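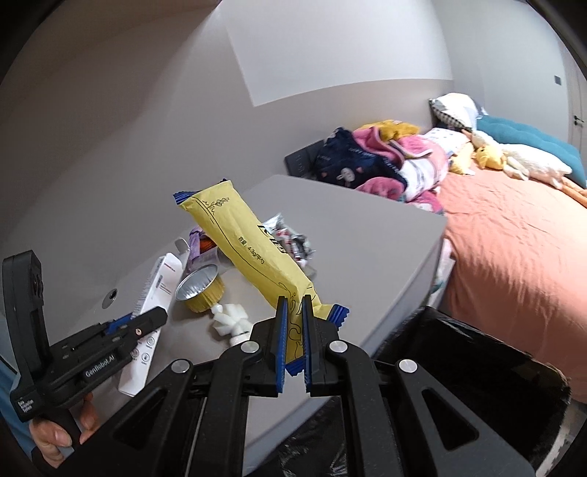

Grunville's longest-running game of Skistine ended Sunday night after 55 players, 7 rulebooks' worth of errata and one disputed border, with the crown going to the man who spent most of the weekend asking where he was supposed to sit.

Jamshid Moradi, playing the landlocked duchy of Akunik, finished on 715 points. He had never run a country before, and several neighbors said so during the game. His army moved twice. The rest of the time he sold grain to both sides of a war he later admitted he hadn't known was going on.

The war belonged to Davoud Bagheri and Esmaeil Taheri, who signed a treaty of eternal friendship at lunch on the first day. It lasted until the coffee was cleared. By evening each had written to the umpires accusing the other of bad faith, in letters with much the same wording.

Head umpire Eino Pitkänen was asked to rule on whether a fleet can retreat up a river. He took forty minutes, consulted an atlas and said it could if it was a small fleet. The losing admiral has asked for a definition of small.

"I'm told I won because everyone forgot about me," Moradi said. "That was also my plan for school."

The national debt of the Tabrizi League closed at 3786 crowns, a record for the event. Its finance minister, Rostam Azimi, called the figure "mostly roads." The map shows one road.

Players will vote by email on whether to keep the newspaper team, which reported the death of the same archduke on both mornings and was right the second time. 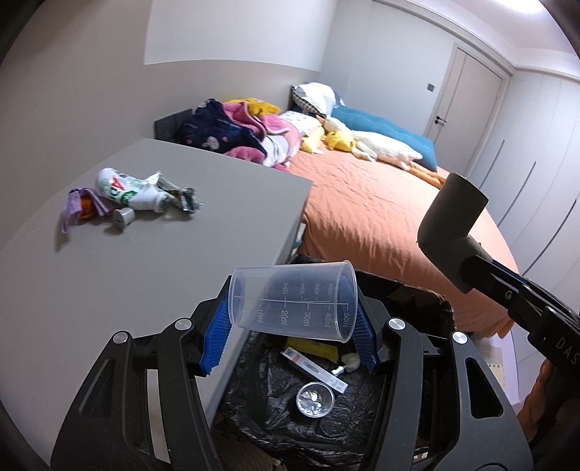 ## Next game

Skistine returns to Grunville in December. Sign-up opens once the river question is settled. Bagheri and Taheri have both asked to be allies, in separate emails, with other people.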